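Housekeeping Operations, handout for week 4
Moisture, linen and guest bathrooms
posted 5/8/23, replaces the July sheet (wrong dilution table, throw that one out)

Read before lab. Notes are rough, I will fill in gaps in class.

1. Why bathrooms get their own week

Most guest complaints start in the bathroom. Bed gets forgiven, hair in the drain does not. Also the room where a property spends the most on water, chemical and linen per square foot. So: small room, big cost.

Three sources of moisture to keep straight: standing water, vapor, and water held in fabric. Each one leaves by a different route. Standing water goes down the drain or gets pulled up with a squeegee. Vapor needs air exchange. Fabric water needs the laundry, or time plus airflow, and usually you don't have the time.
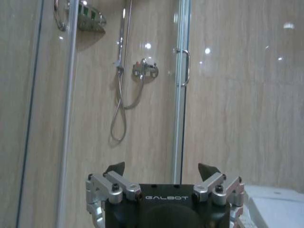
2. Terry, basics

Terry = loops on a ground weave. Loops are what hold the water. More loop surface, more absorbency, longer drying. That trade-off is the whole purchasing question.

Weight is given in gsm. Heavier feels nicer on the shelf and costs more every single time it goes thru the dryer. The Zotton case (in your packet) is a property that went up one weight class and then could not figure out where its gas bill came from. Work out the answer before you read the last page.

Zero twist vs ring spun: know the difference for the quiz. Zero twist is softer, snags easier. Ring spun lasts.

Fabric softener: don't. Coats the loops, absorbency drops. Students argue with me on this every year, bring a towel and we will do the drop test.

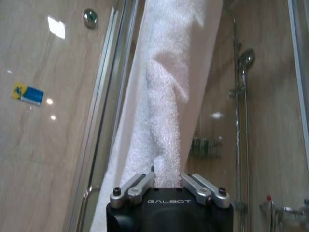 Par levels next. One par = every item needed to dress every room once. We teach 4 par for bath linen: one in the room, one in the wash, one on the shelf, one resting. Some places run on three and get away with it until a full weekend. White is still the standard for bath because it can all go in one load with bleach, and a towel gathered up into a thick rope like the one just above will show a stain or a pulled loop once you shake it out. Colored linen needs its own cycle, so its own par, so its own shelf. Flunen went to gray bath sheets and had to add a storage closet.

Worked problem. The Imham property holds 752 bath towels at 4 par. How many in one par? (188.) If losses take the stock down by one whole par, what are you running on? Now do it again with the linen room closed on Sunday.

3. Slip and fall

Largest injury category in the unit, for guests and for staff. Three things to check: floor finish, water path, signage. A sign does not fix a floor. It's there to warn people while you fix the floor, or where the floor is going to get wet regardless.

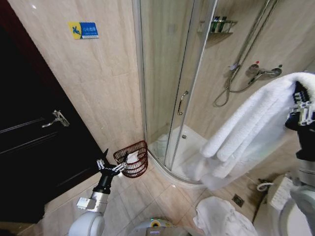
Polished tile loses most of its grip once there is soap film on it, and plain water is less of a problem than people think. So rinse after you clean. Residue is the usual cause when a floor is slick the morning after a deep clean. Neutral cleaner, correct dilution, rinse, squeegee toward the drain, leave the door open.

Footwear: closed toe, rubber sole. No exceptions in lab, I will send you back.

4. Air

Fan runs during the clean and keeps going after. Tissue test: a square of toilet tissue should hold against the grille. If it falls, write up a ticket, dont just wipe the grille and move on. Gautam logs some 2000 tickets a year and fans are the item most often closed without being fixed. We will look at how thier form lets that happen.

Mildew wants moisture, warmth, and something to eat. Soap film is food.

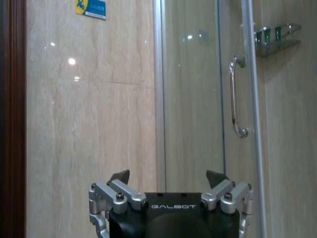

Grout and silicone are not the same job. Grout is porous, can be sealed, can be scrubbed. Silicone once it's black underneath has to be cut out and replaced, no chemical reaches it. Housekeeping reports it, maintenance does it. Put the room number on the ticket AND the location of the joint.

For lab
- bring one used towel, any weight
- finish the par problem, show steps
- read packet section on enzyme vs acid cleaners (never acid on marble, more next week)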